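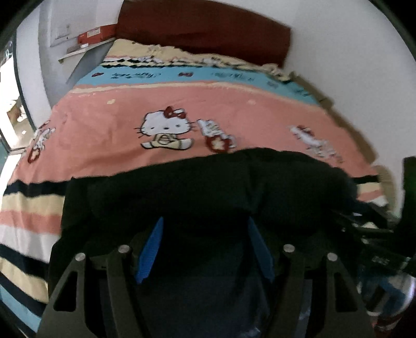

Skin Care > At Home > After a Peel

How to look after your face in the week after a light chemical peel

So you had the peel, you're home, your face feels tight and a bit hot. Normal. What you do from tonight until next Tuesday or so matters a lot for how it comes out, so read this through once before you wash anything.

This is for light peels only – glycolic, lactic, the weaker salicylic ones. Medium or deep peel, stop reading and use the sheet your clinic gave you. Different rules, sometimes a prescription, sometimes antivirals. Same goes if your clinic's sheet says something different from this page. Go with the sheet.

What to have in the house

- a plain cream cleanser, no scent, no beads
- a thick bland moisturizer (I use the Kaltel one in the tub, any boring one will do)
- plain petroleum jelly
- mineral sunscreen, SPF 30 or up
- clean pillowcases, two or three
- a hat with an actual brim

Get it all before the appointment. You won't want to stand under drugstore lights with a pink face.

First night

Leave it alone for as long as your clinic told you. Usually till bedtime. Then lukewarm water, cleanser with your fingertips, no washcloth, no brush. Rinse more than you think. Pat with a soft towel, don't rub.

Moisturizer while the skin is still damp. Thick layer. Petroleum jelly on the corners of the nose and mouth, those crack first.

Sleep on your back if you can. Extra pillow helps with puffiness. If it stings, cool damp cloth for ten minutes, no ice straight on the skin.

No wine. Makes the flushing worse, ask me how I know.

Days 1 and 2

Tight, shiny, maybe a little brown in patches. You'll think nothing is happening. Wash morning and night, moisturize four or five times a day, sunscreen every morning even if you're staying in. By a window counts as outside.

Skip:
- the gym, hot yoga, sauna, anything sweaty
- long hot showers (and keep your face out of the spray)
- makeup, if you can stand it
- retinol, vitamin C, acids, acne wash, toner, all of it

Put the bottles in a drawer. I've reached for the wrong one half asleep at 6 a.m. and it burned like crazy.

Days 3 to 5

Flaking. Starts around the mouth usualy, then chin, then cheeks, forehead last. Some people get sheets, some get a bit of dust, a few get nothing at all. No flaking doesn't mean the peel failed.

DO NOT PICK. Don't pull, don't scrub, don't "help" it. Skin underneath isn't ready and you can end up with a dark mark that hangs around for months. If a piece is hanging and driving you nuts, trim it with small clean scissors, close but not touching, then more moisturizer.

Itchy at night? Put jelly over the moisturizer. Ditte Kjærgaard, who did my last two at the Bernosstead clinic, also has people keep their moisturizer in the fridge. Feels great.

Days 6 and 7

Mostly done. Light makeup is ok once nothing is flaking. Exercise ok if sweat doesn't sting. Still no actives. Wait until the skin feels totally normal then bring them back one at a time, a few nights apart, retinol last.

Waxing, threading, shaving over the area – wait till its fully healed, and ask before you book another peel. Most places want a few weeks between.

Sun

Keep this up well past the first week. Reapply every two hours outdoors, more if you sweat. Hat. I had a peel in October thinking the sun was over for the year, walked to lunch with no hat and got a stripe across my nose.

Call the clinic if

- pain gets worse after day two instead of better
- blisters, yellow crust, anything oozing
- fever
- a cluster of small sore bumps near your mouth, espcially if you get cold sores
- swelling around the eyes that isn't going down
- redness still strong after a week

Trouble breathing, or lips or tongue swelling – emergency number, not the clinic.

Take a photo in the same spot each morning, same light. Much easier to show someone on the phone than to explain "sort of redder than before".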